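Status: second release of the corpus, frozen on December 4, 2018. Corrections are still welcome, but they will go to the next release and this one will not be changed.

# Rendholm Letters: a corpus of small-business correspondence

This repository holds 2788 letters written to and from the trading house Rendholm, which sold paper, string and packing goods to shops. The letters are in English, but many of the writers had another first language. For this reason the corpus can be useful for people who study how business English is written by persons who learned it late.

I am one of these persons myself, so please forgive me where this file sounds stiff.

## What is in the folders

- `letters/` has one plain text file for each letter, UTF-8, with the line breaks of the original kept.
- `meta/letters.csv` has one row for each letter.
- `meta/writers.csv` has one row for each known writer.
- `notes/` has our transcription rules and the list of doubtful readings.
- `tools/` has two short scripts, one for checking the files and one for making the word list.

Scans of the pages are not included. The family that gave us the letters agreed to the publication of the text only, and we respect this.

## Columns in letters.csv

| Column | Meaning |
|---|---|
| `id` | Letter number, always four digits, with zeros in front |
| `year` | Year as written on the letter, empty if missing |
| `direction` | `in` for letters received, `out` for copies of letters sent |
| `writer` | Key to `writers.csv`, or `unk` |
| `medium` | `hand`, `typed` or `mixed` |
| `topic` | One of the topic codes explained below |
| `certainty` | `a`, `b` or `c`, how sure we are of the whole reading |

A letter which was typed but has a long addition by hand is marked `mixed`. A signature alone does not make a letter mixed. Before the second release this was not done in the same way by everybody, so please do not compare this column with the old files.

## Topic codes

`ord` is an order, `cmp` is a complaint, `pay` is everything with money, `trn` is transport, and `oth` is the rest. One letter gets one code only. When a letter complains about a late payment, we choose `pay`. When it complains about damage on the way, we choose `cmp`, even if most of the text speaks of the carrier.

The largest group of complaints comes from one customer, Vendard, who wrote very often and usually at length. If you train a topic classifier without removing these letters, it will learn the habits of one person. The column `writer` lets you leave them out.

## How the text was made

Each letter was typed by one person and read again by a second person, with the page next to the screen. Where the two did not agree, they talked until they did, or they put the word in square brackets with a question mark. There are 3846 such brackets in the corpus. Most of them are names of streets and of goods that are not sold any more.

We did not correct the spelling. If a writer put "recieve", it stays "recieve". We also kept words that were crossed out when they could be read, and they are marked with two tildes on each side. A word that was crossed out and cannot be read is marked with `~~xx~~`, without regard to its length.

Hyphens at the end of a line were the most difficult part. In a letter from Ruiz-Ortega the name itself is broken over two lines, and the same happens to ordinary words such as "wrapping". We joined the ordinary words and kept the hyphen of the name. The script `tools/check.py` prints a warning for each joined word, so that you can look at our choice and decide for yourself.
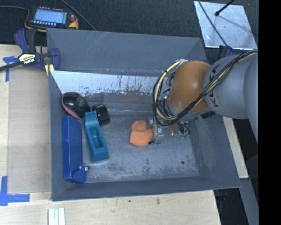
Rory Carnegie wrote to us after the first release that joining the words was a mistake, and that a corpus which keeps line breaks should keep broken words too. He works with line length and needs to know where the hand stopped. We think he is right for his purpose. Therefore the file `notes/joined.txt` now gives, for every joined word, the letter number, the line and the place of the break, and with it you can bring back the original state.

We did not make a separate folder with the broken version. Two copies of the same text will slowly become different from each other, and I have seen this in another project, Fevudau, where finally no one could say which copy was the good one.

## Private information

Names of firms are kept. Names of private persons are replaced by a key such as `P014`, except for the owners of the firm, whose family gave permission. House numbers are replaced by `NN`. Sums of money are kept as they are, because without them the `pay` letters can hardly be understood.

Letters which speak of illness or of family trouble were taken out completely. Their numbers are left empty, so you will see holes in the row of numbers. Please do not report these as missing files.

## Known problems

1. The year is missing in some 200 letters. For a few of them the year can be guessed from the answer, but we did not write our guesses into the table.
2. Copies of sent letters were often made on thin paper, and the last lines are weak. The certainty `c` is much more common for `out` than for `in`.
3. Two writers with the same initials were possibly mixed up. See the note at the top of `writers.csv`.
4. The pound sign was typed as a capital L by one office machine. We left the L. Searching for sums will need a small rule for this.
5. Letters with more than one sheet were sometimes put together in the wrong order by the firm itself. We corrected the order only when a sentence clearly continues on another sheet.

## How to use the scripts

Both scripts need Python 3 and nothing else.

```
python3 tools/check.py letters/
python3 tools/wordlist.py letters/ > words.txt
```

The word list puts everything in small letters and removes brackets and tildes. Add `--keep-marks` if you want them to remain. On my old laptop the check is finished before I can get a glass of water, so you do not need a strong machine.

## Changes since the first release

- The letters found in August were added at the end, without changing the old numbers.
- The topic `inv` was removed and its letters moved to `pay`.
- `medium` was checked again for the full corpus.
- `notes/joined.txt` is new.

## Citing and contact

Please cite as: I-hsuan Lo, *Rendholm Letters*, release 2. If you use only a part, write which part, best with the letter numbers.

The text may be used freely for research and teaching. For a printed edition please ask first, as the family wishes to see the pages before they go to the printer.

Errors can be reported by opening an issue with the letter number and the line. Please report one letter per issue. If you are unsure of a reading, report it also, and write how sure you are with the same `a`, `b` and `c` that we use.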